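Nurneo Box-Clearing Study: Frequently Asked Questions

What does the study measure?
Whether a policy trained only on hand-held gripper recordings can empty a box of soft, mixed items with two arms. The main result is the clear rate: the share of trials in which every item leaves the box within 300 seconds.

What is the difference between Sanna and Rundinstead?
Sanna is the policy. Rundinstead is the set of recordings it was trained on, made in 14 homes. The two are versioned separately, and a Sanna release always states which Rundinstead version it used.

Why use hand-held grippers for the recordings?
Teleoperating two arms over a deep box was slow, and operators tended to avoid the corners. With a gripper in each hand, a person reaches past the rim at a normal pace. The fingers match those on the robot, so grasp width carries over without rescaling. 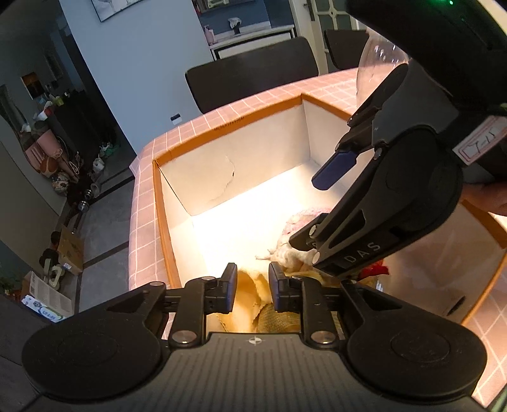 Wrist pose is harder. A person can tilt a gripper inside the box to angles the arms cannot reach. Episodes that fail the reachability check are dropped before training.

Why soft items?
Fabric and plush change shape when pinched, and a grasp on one piece often drags another along. Our earlier policy, Brudesell, was trained on rigid parts and did poorly here.

What is the current result?
Sanna clears the box in 59 percent of trials. Most failures are double picks, where two items come up together and one falls outside the drop zone. These count as failures even if the box ends up empty.

Does the policy use depth?
No. Input is the 2 wrist views plus gripper opening. Adding a depth channel did not change the clear rate beyond trial noise.

Does lighting matter?
Yes. White box interiors overexpose easily. Exposure is randomized during training, which helped with bright boxes and had no clear effect on dark ones.

Can I test on my own boxes?
Yes, if the rim is lower than the arm's elbow clearance. Measure with the flaps folded out.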